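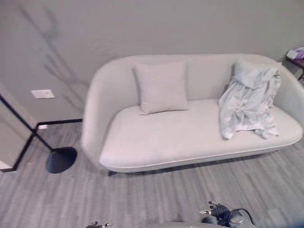
Can a two-armed household machine pick up clothes and fold them yet?
Some of them, some of the time, and slower than you would. If you bought the Sillitz tidying package expecting to stop doing laundry, read this section before you unpack anything else.

Section 6. Soft Items: Setting Up the Pick-Up and Fold Routines

6.1 Before you start

The Sillitz routines were tested at the Rindport apartment over 111 attempts with ordinary clothing. A finished attempt meant the item was picked up, folded and set down with no person touching it. 91 did not finish. The sales sheet from Panham counts a successful grasp as a success. This manual does not, and your household probably won't either.

Cups and boxes keep their shape when a gripper closes on them. A shirt doesn't. Once it moves, the plan made a moment earlier is out of date, and the software has to look again.

NOTE: Pale fabric on pale upholstery is the hardest pairing we know of. Expect the edge finder to wander.

6.2 Preparing the seat or bed

1. Choose one seat, couch or bed for the first week. Do not add a second until the first gives you results you can live with.

2. Clear the floor in front of it. Lamp bases are a common snag for the feet.

3. Empty all pockets. The routine has no pocket check, whatever the menu item called "Pocket Check" suggests. It plays a tone and waits for you to do it.

4. Leave throw pillows where they normally sit, then run Learn Surface once. If you move a pillow later, run it again.

5. Put one garment down. Drop it the way you would after work. People tend to lay it out flat to help, and then wonder why Saturday's demonstration went so well and the rest of the week didn't.

CAUTION: Keep hands, pets and children out of reach of both arms while a routine is running. The stop button does not release the grippers. Use Release after Stop.

6.3 Running the first pick-up

1. Stand the machine facing the front edge of the seat and select Approach.

2. Wait for the edge search to finish. If it takes longer than 3 minutes, cancel it. Longer searches have never ended well for us.

3. Select Single Pinch. One hand moves in low over the cushion and looks for the nearest loose edge while the other waits on the far side.
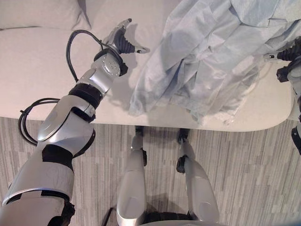

4. Watch the fingertips when they close. If they take cushion cover along with the garment, press Stop, then Release, and start again from step 1. Do not let it lift. A piped seam will hold, but a worn one may not.

5. When the garment clears the cushion, select Second Corner. Most of our failures were here. The hand often picks a fold in the middle and treats it as a corner, and everything after that is neatly done and wrong.

6. Select Fold, or take the garment and fold it yourself. Tapio Pitkänen, who wrote the first draft of this section, recommended the second option. We have left his recommendation in.

6.4 What to expect after set-up

Towels and pillowcases improve with use. Hooded tops, fitted sheets and anything with a lining do not improve much — set those to Basket Only, which moves the item and makes no attempt to fold it. Basket Only is the setting we would pay for.

The Kuusisto update released in January made the edge search quicker. It did not change the number of finished folds in our tests, so please ignore the banner on the start screen.

NOTE: The grip log stores 1,724 entries and then overwrites the oldest. Export it before calling support. Milagros Retamal's team will ask for it first.

6.5 If the garment is dropped on the floor

Do not use Retry. Pick the item up by hand, put it back on the seat and begin again at 6.3, step 1. Floor pick-up is covered in Section 8 and is switched off by default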